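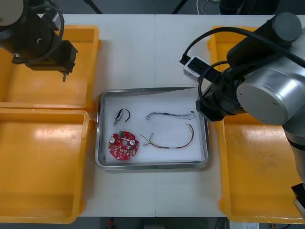 Assunto: Re: [familias-lista] Programa Sisedach para pais de adolescentes, alguém fez?

Boa noite a todos,

Respondo por baixo, que já me perco com as citações em cima.

> Olá, a escola dos meus filhos está a propor aos pais o programa
> Sisedach, em 4 sessões ao fim da tarde. Dizem que melhora muito
> a comunicação em casa e que baixa a ansiedade dos miúdos. No
> folheto vem que foi testado com 341 famílias e que a maioria
> notou diferença logo na segunda semana. A minha filha anda
> fechada no quarto desde abril e eu já experimentava qualquer
> coisa. Alguém da lista fez? Vale a pena? Obrigada desde já.

Fiz, em Jukness, na turma das sete da tarde, e fui com o pai dos miúdos, que adormeceu na terceira sessão. Digo o que achei, com a ressalva de que sou desconfiada por feitio e de que pode haver aqui quem tenha saído de lá encantado.

As sessões em si são agradáveis. Fala-se de escutar sem interromper, de não responder por cima, de escolher a hora da conversa (nunca à porta da escola, nunca a caminho do jantar). Tudo certo. A minha avó dizia o mesmo e não cobrava inscrição. O que me incomoda é o folheto.

Fui pedir o tal estudo. Mandaram-me um resumo de duas páginas da Ivodero, que é quem vende o programa às escolas. As 341 famílias são as que se inscreveram. Quantas chegaram ao fim, não está lá. Também não há grupo de comparação, ou seja, não sabemos o que teria acontecido a famílias iguais que ficassem em casa a fazer sopa. E o «notou diferença» é a resposta dos pais a uma pergunta feita pelo próprio formador, na sala, com café e bolinhos. Aos adolescentes, que eu tenha visto, não perguntaram nada.
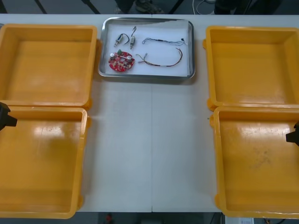
Escrevi de volta a perguntar pela escala de ansiedade. Responderam que usam o questionário Gowda, «amplamente validado». Validado em quem, e em que língua? Pedi a referência e ainda estou à espera. O que me deram a preencher tinha 20 perguntas, e algumas pareciam traduzidas à pressa: «o seu filho sente-se desligado», por exemplo, que cada pai naquela sala leu de maneira diferente. Houve quem pensasse no telemóvel.

Depois há uma coisa de bom senso. Quem se inscreve num programa destes costuma inscrever-se na pior altura. Passadas umas semanas, muita coisa melhora por si — acabam os testes, faz-se as pazes com uma amiga, muda a estação — e o mérito fica para quem estava por perto. Não digo que foi isso. Digo que, com o que está no resumo, não há maneira de distinguir.
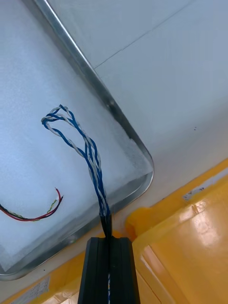

Fios azuis e brancos enrolados uns nos outros.

Quanto à tua filha: fechada no quarto desde abril já é algum tempo, e eu não punha as fichas todas num curso para pais. Come e dorme mais ou menos como dantes? Continua a falar com alguém, mesmo que não seja contigo? Se a resposta for não, ou se tiveres dúvidas, eu marcava primeiro com o médico de família e falava com a psicóloga da escola, se a vossa tiver uma que não esteja repartida por 2 agrupamentos, como a nossa. O programa pode vir depois ou ao mesmo tempo, mal não faz.

Se fores, pergunta logo na primeira sessão se devolvem o dinheiro a quem desiste. Na nossa turma não devolviam, e só o soubemos quando uma mãe quis sair.

Se alguém tiver o estudo completo, e não o resumo, agradecia que o pusesse aqui na lista. Mudo de opinião com gosto.

Cumprimentos,
uma mãe de Jukness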